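Hestia 50 Camera Tripod
by Wiegand

Aluminum travel tripod with ball head and quick-release plate
In stock — ships from our Nedside warehouse

Overview

The Hestia 50 is a folding tripod for compact cameras, mirrorless bodies and small DSLRs. It replaces the first Hestia, which we sold for several years and which many customers still use. The leg tubes are the same diameter as before. The head, the center column and the leg locks are new.

Folded, the tripod is 50 cm long with the head attached, and it fits inside most carry-on suitcases if you lay it corner to corner. At full height with the column down it puts a camera at chest level for most adults. With the column up it reaches eye level, though we suggest leaving the column down when it is windy or when the exposure is longer than a second or two.

Legs and locks

Each leg has four sections, closed with twist locks. A quarter turn opens a lock and a quarter turn closes it. On the old model the locks needed almost a full turn and sand tended to get into the threads. The new ones have a rubber collar that keeps most of it out. They can be taken apart by hand for cleaning, and the instruction sheet shows the order the parts go back in.

The legs spread to three angles, set with a pull tab at the top of each leg. The angles are independent, so you can have one leg short and wide against a wall or step and the other two at normal height. At the widest angle, with the short column fitted, the camera sits low enough for tabletop work, flowers and small objects. The short column is in the box. You swap it by unscrewing the bag hook at the bottom of the long one.

Rubber feet are standard. Spiked feet are sold separately and use the same thread.

Ball head

The head has one large knob for the ball and a smaller one for panning. Friction is set with a thumb dial inside the large knob. Set it once for the lens you use most and the camera will stay put when you let go, even before you lock it. With a heavy telephoto zoom you will still see a slight drop when the knob is tightened. Frame a little high to allow for it.

There is a bubble level on the head and another on the release plate. The plate fits Zonevar clamps and most other clamps of the same width. If you already own a Zonevar bracket for your camera, you can leave it on and put the supplied plate away.
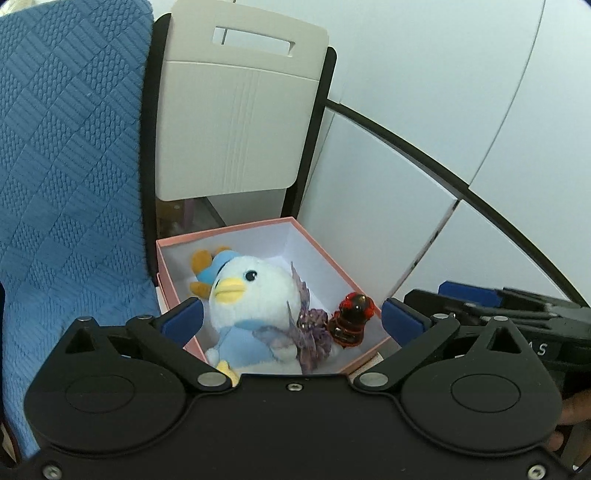
A buyer going by the name Wiegand_convert wrote to ask whether the pan knob could be left loose for video, adding that the old Hestia head had started to wobble after a winter of being used that way. It can. The pan base on the new head runs on a wider ring, and the looseness on the old one came from a retaining screw that backed out over time. The new screw is held with thread compound. For slow pans the movement is smooth enough. For anything that tilts and pans together, buy a fluid head. The mounting screw on the column is reversible and takes either common size.

Close-up use

Many people buy this tripod for photographing small things at home: items for sale, collections, food, craft work. For this the column can be turned upside down so the camera hangs between the legs. Take care with the bag hook, which has to come off first. The camera will also be upside down, and not every compact rotates its files automatically, so check the menu before you shoot a long set.

A self-timer or remote is worth using at close range. A two-second delay is enough in most cases. Turn image stabilization off if your camera's manual says to do so on a tripod. Some newer cameras detect this by themselves.

Specifications

Leg material: aluminum
Leg sections: 4
Leg angles: 3
Folded length: 50 cm
Maximum height, column up: 188 cm
Maximum load: 12 kg
Head: ball, removable
Plate: quick release, with safety stop
Feet: rubber, removable
Color: black or gray

The load figure is for the legs and head together with the column down. With the column fully raised we recommend staying at half that.

In the box

Hestia 50 legs with long column fitted
Ball head
Quick-release plate
Short column
Hex key
Carry bag with shoulder strap
Instruction sheet

Care

Wipe the legs with a damp cloth after use near salt water and let them dry with all sections extended. Do not oil the twist locks. If a lock slips, take it apart, clean the tube and the plastic sleeve, and put it back together dry. Replacement sleeves, collars and feet are stocked as spare parts.

Parts from the first Hestia do not fit this model, apart from the feet and the carry bag.

Warranty and returns

The legs and head are covered against faults in material and assembly. Wear to feet, sleeves and the bag is not covered. Unused tripods can be returned in the original box with all parts — please check that the hex key is included, as it is often left in the bag pocket.

Related items

Wiegand spiked feet, set of three
Zonevar L-bracket, universal
Hestia spare plate
Hestia twist lock service kit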